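Tuning notes on a breviary schedule

I have kept the Liturgy of the Hours for eight years, mostly badly. In April I started logging which hours I missed and why. The log has 535 entries now, and it changed how I set up the day.

The missed hour is nearly always Midday Prayer. Morning Prayer is tied to coffee and Night Prayer is tied to bed. Midday Prayer was tied to 12:00, and a clock time is a weak anchor when work runs over.
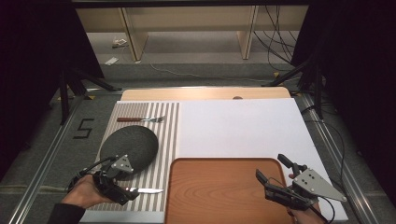
I tried moving it to the end of lunch. That worked on days when I ate at home and failed on days when I didn't. Kamarul Harahap, who was in my formation group in Cáceres, sets his by place: he prays when he first sits down after noon, wherever that is. I copied this and the misses fell by almost half.

The second problem was ribbons. My one-volume edition has five, and I was using three for the wrong things. The current layout is as follows.

Ribbon 1: the Ordinary. It does not move.

Ribbon 2: the four-week Psalter.

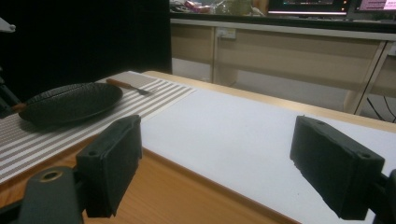 Ribbon 3: the Proper of Seasons.

Ribbon 4: the Proper of Saints. Move it the night before, after Night Prayer.

Ribbon 5: Night Prayer.

Commons get a holy card. Tapio Rautiainen wrote to say he uses a second card for the Office of the Dead. I don't need it often enough. 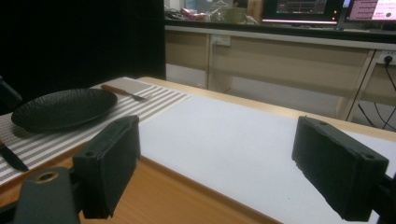

One correction to my last post. I said the Gospel canticle antiphon on a memorial always comes from the Common. It comes from the Proper if the saint has one there, and only otherwise from the Common or the weekday. Page 706 in my edition was where I had misread the rubric.
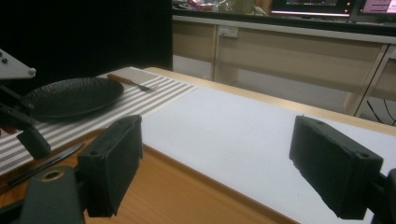 Still open

I have not settled what to do with the Office of Readings. Doing it at 9:00 p.m. makes me skim the second reading. I'll try it before Morning Prayer through the end of the month and log it the same way.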